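Notebook > Dogs > 2019

Day 42 with the dog, and what the brochure left out

Thursday, June 20, 2019
By the blog's owner

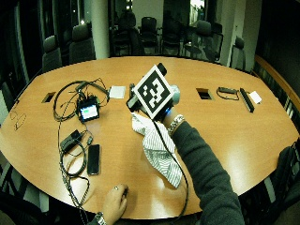 The agency coordinator called this morning to ask how I would rate the first six weeks. She had a form. One to five, with a box for comments. I gave her a four for the dog and asked what the number was for, and she said it went into the yearly report. I figured as much.

I should say first that I like the dog. Joltis is a good animal. He is calm in the grocery store, he picks up my keys, and he leans on my bad leg when I start to tip, before I know I'm tipping. All of that is real. What I don't trust is everything that gets said around him.

Take the word "trained." When I was on the waiting list at Jurnamby, every letter told me I would be matched with a fully trained dog. He arrived knowing his work on the smooth floors of their center and on the one block outside it. My street has gravel, a loose hound behind a chain link fence, and a mail truck with bad brakes. We started over on about half of it. I don't blame him for that. I do wonder who decided that "fully" was the right word.

Then there's the money. My dog was "free," and it says so on the folder. I drove 202 miles each way for the handler course and stayed in a motel for the length of it. The food he is supposed to stay on is the kind you can't buy at the feed store. The vet wanted to see him in the first week and again last Friday. None of this is a scandal, and I knew some of it going in. I have seen people pass the hat for a veteran down the road from here, though, and they all seem to think that when the dog shows up the spending stops. I'd like someone to print the monthly cost on the front of that folder in big type.

Cundano, the other outfit I looked at, wanted me to do my own fundraising. They sent a kit with a sample letter in it. I was supposed to fill in my injury on the blank line. I read it at the kitchen table, put it back in the envelope, and never wrote to them again. Maybe that was pride. It cost me 2 years of waiting, so I can't say it was smart.

Walked to the pharmacy after lunch, early enough that the sidewalk wasn't too hot for his feet. A man at the counter told me his niece had bought a vest online for her terrier and now it goes everywhere with her. He thought I'd be pleased to hear it. I said mine was placed by an agency and he said, well, same thing. Joltis stayed in his down the entire time, and I stood there thinking about how many hours went into that down.

I've gone back and forth on whether there should be some kind of card. People at the handler course were all for it. They want an official ID, a list, a test every few years. I see why, and I was close to agreeing after the pharmacy. But I have already filled out enough paper to prove I'm hurt, and I can't picture a new office handling it any better than the old ones did. It would stop some honest people at the door and the terrier would still get in.

The other thing I keep chewing on is the sleep claim. The brochure says handlers sleep better. I kept track on the calendar by the fridge, just good night or bad night. I had 3 bad ones this past week, and before the dog a bad week was worse than that. So there may be something to it. It is also summer, I changed one of my pills in the spring, and I'm walking a lot more than I was. Ask me after a winter. I told the coordinator the same and could hear her typing something shorter.

She wants me to speak at their open house in September. They hold it at the Dal Bello hall, with a supper. I said I'd think about it. If I go, I'm going to bring up the motel and the gravel, and she can decide if she still wants me at the microphone.

Evening now. He ate, we did ten minutes of "fetch the phone" in the hallway, and he got it wrong twice by bringing me a shoe. He's asleep against the back door. Need to call the vet tomorrow about the ear drops and find out if they can be mailed.

Recent entries
The waiting list letter, again
What they teach you at the handler course
Gravel
Three restaurants and one argument
Dog food by the bag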